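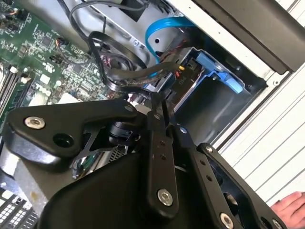
Ferurthorpe, August

Rieger two-finger gripper for PC strip-down benches

The Rieger is a two-finger gripper for benches where desktop computers are opened and taken apart for parts. It has a matte black body with long, narrow fingers, meant for getting in past cables to drives and memory. Flarkden supplies it ready to bolt on, with a wrist camera and one set of spare finger links.

Price and what to budget for

The gripper with camera is 4,000 euros before tax. A spare finger link is 241 euros. Most benches also need a case clamp, a controller licence and a day of setting up, and these are quoted separately once we know which arm you have. Please send the arm's model and flange drawing with your enquiry – it saves a round of emails.

If you are planning a first bench, Vija Navickas in our sales office suggests pricing one station in full before asking for a second. Lighting and fixed tooling are the lines people leave out.

What it suits

Desktop cases opened from the side and laid flat. Blue SATA leads, flat ribbon-style cables and plastic drive latches are the usual things in the way, and a person still works alongside for the awkward ones. It is not sold for laptops or for sealed power supplies.

Before you order

Check the height above your bench. The fingers go in at an angle and the housing behind them needs room over the case wall. Allow 5 weeks for delivery, or longer if you want a flange plate made. Biltov arms take the standard plate.

Wear and service

Finger links are fixed with screws and can be changed on the bench with a hex key. Look over the pivot screws every 5 weeks in daily use. Gunārs Raudsepp handles service and returns, and keeps links and screws in stock at Ferurthorpe.

Quotes are valid to the end of the following month. Trial units can be booked through the sales office, carriage extra.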